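Spilled Coffee: What a Robot Can Do for You, and What You Still Do Yourself

Kitchen Tips from Nostberg, 10 Jan 2022

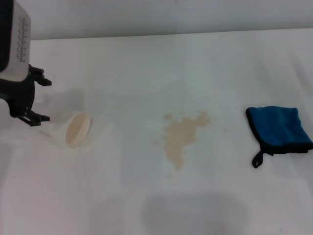
A tipped paper cup, a tan spill and a blue microfiber towel, with the gripper open beside the cup.

A good many of you wrote in after my September page on floor-washing machines, and the question I got most was whether a robot with an arm could take over the small daily messes. Coffee on the table, mostly! I love the idea, and I have read everything I could get my hands on, so let me tell you where I think things stand and then give you the tips, which work fine with ordinary human hands in the meantime.

A spill is really several chores bundled together. Somebody has to pick up the cup, and a paper cup is a mean thing to grab — squeeze it hard and it folds, squeeze it gently and it rolls away. A white cup on a white table is harder still, even for my eyes on a dark morning. Then comes the towel, which never lies the same way twice, and after that the wiping, where you have to notice that you missed a drop. Picking up firm things from a known spot is something machines have done well for years. Soft cloth and thin paper are where I would still want a person standing by.

So, the tips.

Stand the cup up before you reach for the towel. If there is a swallow left in the bottom, you don't want it joining the rest.

Blot first, wipe second. Lay the folded towel flat on the puddle, press, lift, and turn to a clean side. Rubbing right away only pushes coffee outward, and on a tablecloth it pushes it down into the weave as well.

Work from the outside in, and look for the strays. There are nearly always a few small drops sitting away from the main spill, and those are the ones you find with your sleeve later on.

For what stays behind on a washable white cloth, I mix 500 ml of cool water with a small squirt of dish soap, dab it on, wait a few minutes and blot again. Rinse with plain water and don't put the cloth in the dryer until the mark is gone.

Keep one towel just for spills. Mine is a thick Flelledia that hangs by its loop on the side of the cabinet, and I wash it without fabric softener so it stays thirsty.

If you do try a helper machine someday, give it an easy table: heavy mugs, a cloth in a color that stands out, and the towel in the same place every time. Come to think of it, my own kitchen got easier when I did that for myself.

Next time I'll get to the letters about burned-on oatmeal, and there are plenty of them.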